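Section 4: Putting up the grey panel

If you've come straight here from Section 3, you should have your white slats up, level and not wobbling. If they wobble, go back and sort that out first. I didn't, the first time, and I had to take the whole lot down again on a hot evening in July with the windows open and half the street listening.

This part covers hanging the light grey organiser panel on the slats and getting used to what's on it. I'm writing it for the Brundley wall set, because that's what I've got in my own workshop, but Rhys Costigan has the older Evach slats in his garage and he followed the same steps with no bother. The only thing he had to change was the hooks (see the note after step 5).

What you need

The grey panel
The bag of hooks that came with the slats
A pencil
A small spirit level
A soft cloth
A step or a sturdy stool, if your slats start above shoulder height

You won't need a drill for this bit. Put it away, it only gets in the way.

Before you start

Wipe the slats down. Sawdust collects along the top edge of each one and the hooks ride up on it, so you end up with one corner sitting proud and you can't work out why. A dry cloth is fine. Please don't use polish - I tried that, and the panel slid sideways every time I pulled something off it.

Have a look at the back of the panel too. Mine came with a thin film stuck over the hook holes, and it's nearly invisible until you try to push a hook through it.

Hanging the panel

1. Lay the panel face down on the cloth, with the long slotted strip furthest away from you. The strip goes at the top when the panel is up.

2. Push a hook into each of the corner holes. They go in at a slant and then straighten with a click. If you don't get the click, pull the hook out and turn it round.

3. Decide on your height. I measured 1087 mm from the bench top to the bottom of the panel, which sounds daft, but the slats only give you certain positions and that was the nearest one to where my hand wanted to be. Anything over 1000 mm leaves room for a vice underneath.

4. Make a light pencil mark on the slat you're aiming for. It rubs off later.

5. Lift the panel, tilt the top edge in towards the wall, catch the top hooks, then let the bottom swing down and press until the lower hooks go in. Do this slowly. If you rush it you'll catch two different slats and the panel will sit crooked.

Note: on Evach slats the gap is a touch narrower. Rhys used the Jonilon slim hooks and they fitted first time. Don't file the standard ones down, they go weak at the bend.

6. Lay the level along the slotted strip. If it's out, lift the bottom edge, unhook, and start again from step 5. Don't try to twist it straight while it's hanging.

7. Leave 100 mm clear at each side if you're planning to add a second panel. I wish I had!

Caution: the panel is light but it's got corners. If you're hanging it above head height, get somebody to hold the stool, and keep your face out from under it until all the hooks are in.

What goes where

The open socket is the square-mouthed one that sticks out. Leave it empty for now, we'll get to it in Section 5 with the tool holder. Close by it there's a solid block shaped like a cube. It doesn't come off and it isn't meant to, so don't go at it with a screwdriver like I did (there's a small scar on mine).

The slotted strip takes the thin dividers. They only want a gentle push. Start from the middle and work outwards, and you'll find the spacing comes out more even than if you begin at one end.

Then there are the raised rectangular tabs lower down. I use these as finger rests when I'm reaching up without looking, and after a week or so my hand knew where everything was by feel. Giang Đặng, who built the same set-up from my notes, put a dab of coloured tape on each of hers, and I've since copied her.

How much weight?

The Verbruggen leaflet in my pack says 5 kg, spread out. I stay well under that. If you hear the slats creak when you load it, take something off and check your hooks.

Checking your work

Give the panel a firm tug at each corner, straight towards you. Then do the same from underneath, pushing up. A tiny bit of lift at the bottom edge is normal. If the top edge lifts, a hook hasn't seated, and you'll want to take the panel off and redo step 2 for that corner.

It's worth getting right down low and looking up at it as well. From standing height everything looks straight, and the raised parts hide a lot of the gap behind. Looking up past them towards the slats you'll soon spot a corner that's hanging away from the wall.

I do this check again about once a month, usually at eight in the morning before I've made a mess of the bench. It takes no time. Once you're happy, rub out your pencil mark and carry on to Section 5.
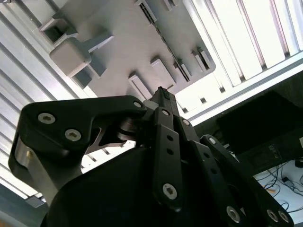

Fig. 4 - The grey panel against the white slats, seen from below.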